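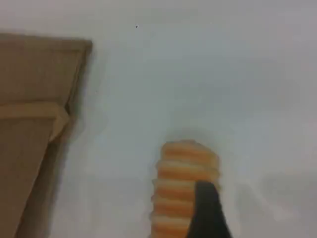
3.2 Verpackungsmaterial und Rücklaufverhalten

Die Rücklaufquote von Mehrwegverpackungen im Versandhandel hängt stark davon ab, wie viel Aufwand die Rückgabe im Haushalt verursacht. In den Vorgesprächen nannten die Teilnehmenden vor allem den Platzbedarf und die Frage, ob sich eine Verpackung flach zusammenlegen lässt. Brauner Karton mit einer Falzkante, wie er links auf der hellen Fläche liegt, war allen vertraut und wurde überwiegend dem Altpapier zugeordnet. Für textile Verpackungen fehlte eine solche feste Zuordnung. Einige Haushalte behielten sie für eigene Zwecke, andere legten sie zunächst beiseite und vergaßen sie dort.

Die Haupterhebung fand in Butusdale statt und lief über 7 Wochen. Beteiligt waren 300 Haushalte, die ihre Bestellungen über den Händler Plornik bezogen. Insgesamt wurden 900 Sendungen ausgewertet, zu gleichen Teilen in Einwegkarton, Mehrwegkarton und Stoffbeutel. Den Rücktransport übernahm die Firma Dollberg. Die Beutel konnten an den Sammelstellen abgegeben oder beim nächsten Liefertermin mitgegeben werden. Ein Pfand wurde in dieser Phase nicht erhoben.
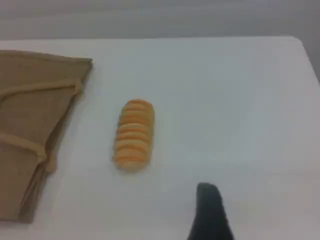

Abb. 4: Flach liegender Stoffbeutel mit Zugband, hellbraun, auf weißer Tischplatte.

Beim Stoffbeutel (Abb. 4) zeigte sich ein deutlicher Unterschied zwischen den beiden Rückgabewegen. Wurde er dem Lieferdienst mitgegeben, kam er meist schon beim folgenden Termin zurück. Bei der Abgabe an der Sammelstelle verging mehr Zeit, und die Streuung zwischen den Haushalten war größer. Die Haushaltsgröße hatte darauf keinen erkennbaren Einfluss - wohl aber die Bestellhäufigkeit. Wer selten bestellte, gab den Beutel auch seltener zurück.

Der Mehrwegkarton lag zwischen den beiden anderen Varianten. Mehrere Haushalte entsorgten ihn versehentlich mit dem Altpapier, obwohl ein Hinweis aufgedruckt war. Die Auswertung der Begleitbögen legt nahe, dass der Hinweis beim Auspacken oft nicht gelesen wurde. Ob eine andere Farbgebung hier Abhilfe schafft, wurde nicht geprüft. Die Verluste durch Beschädigung sind in Abschnitt 3.3 getrennt ausgewiesen.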